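4.2 Lost keys and the case for replacing locks

The usual argument for electronic entry in rental housing begins with the lost key. A tenant loses one, the landlord changes the cylinder, and the cost is passed along until it turns up in somebody's rent. Zakharchenko's survey of landlords in Sturkport is the source most often given for this chain of events, and we have trouble with nearly every link in it.

The survey collected 820 reports of lost keys from 19 buildings. It treats a report as a loss. In the Sturkport buildings, though, tenants had to file a report to get a second key for any reason, including a new roommate or a dog walker. The form had one box. We asked for the free-text notes that went with the reports and were told they had not been kept. Without them, the share of real losses can't be recovered, and the headline rate should not be compared with rates from cities where a spare can be had by asking.
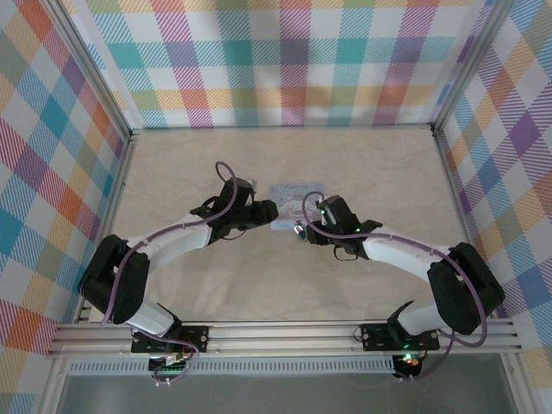
Figure 4. Pale beige work surface with plaid-patterned walls on three sides.

A second difficulty is the cost side. Loureiro priced a lost key at the full cost of a new cylinder plus labor. Our own records from Abreu, covering 490 rented units, show that most landlords there did nothing of the kind. They cut a copy from the master and charged the tenant for it. Some kept a box of old cylinders and swapped them between doors when a unit changed hands, a habit that costs very little and may be just as good for security as buying new ones. We could find no place in Loureiro's model where either practice would show up. The model assumes the careful landlord and then reports how much care costs.

The claim about time is weaker still. The Sostier pilot is said to have saved building managers several hours a month once mechanical keys were withdrawn. The managers filled in their own time sheets, they knew what the pilot was for, and calls about dead batteries and forgotten codes were logged under "general support." When we moved those calls back into the access column for the three buildings that let us see their logs, the saving shrank in two of them and vanished in the third. Three buildings is a thin basis for anything, and we don't offer it as a finding. It does suggest that the published figure needs another look before it is repeated.
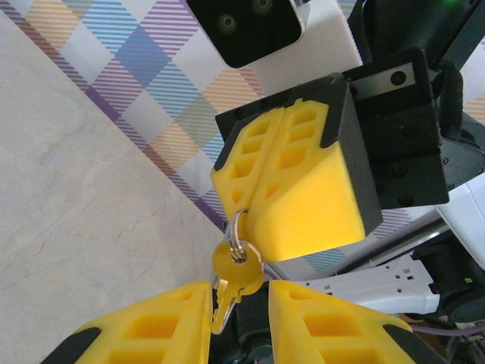 If fewer lost keys are reported after a fee is introduced, are tenants taking better care of them?
The reports alone can't tell us. A fee also gives tenants a reason to keep quiet, borrow a neighbor's copy, or pay a hardware store to cut one, and all of these lower the number of reports without changing the number of keys lost.

The Jukance housing office introduced such a fee in January and described the drop that followed as a change in behavior. Its sample was large, with 2,000 tenancies, and size seems to have settled the matter for most later authors. A large sample of reports is still a sample of reports. The office did not ask departing tenants how many keys they had been given or how many copies they had made, although both questions would have fit on the existing move-out form. We put them to a small group of former Jukance tenants by mail. Too few wrote back for us to say anything with confidence, and those who did reply disagreed about whether they had known of the fee at all.

Section 4.3 takes up the break-in data, where the definitions are better but the periods before and after the change are of unequal length.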